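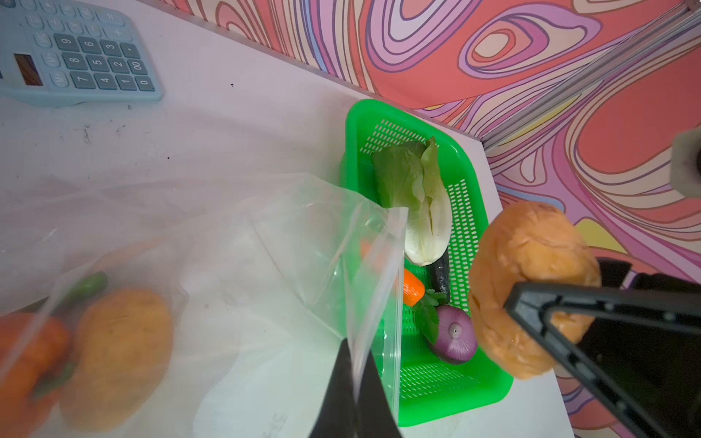 Re: bolsa de plástico o cesta para la verdura??

javi_huerta233 -- Mar 14, 2025
Buenas, rapido que salgo. Tengo lechuga romana, pepino, una zanahoria corta y cebolla morada, todo junto en la cesta verde de rejilla. Lo guardo así o lo paso a bolsa?

Pendarton
Bolsa. La lechuga al aire se queda mustia en nada. Papel de cocina dentro y listo.

skitari_12
No estoy de acuerdo. Bolsa cerrada = pepino baboso. Yo cesta y un paño encima, siempre.

Pendarton
Para el pepino vale, pero la lechuga no, eh

Palumbo861
La cebolla FUERA de ahí. Ni bolsa ni nevera. Sitio seco y aparte.

javi_huerta233
ok, cebolla fuera. Y las hierbas? es una ramita de nada

skitari_12
Vaso con agua. O gastalas hoy

Palumbo861
Por cierto, la calculadora azul es para las cuentas de la compra? Yo lo apunto todo en una libreta, desde septiembre

javi_huerta233
Si, suelo sumar en la mesa. Bueno, lechuga a la bolsa, pepino se queda en la cesta. Gracias!!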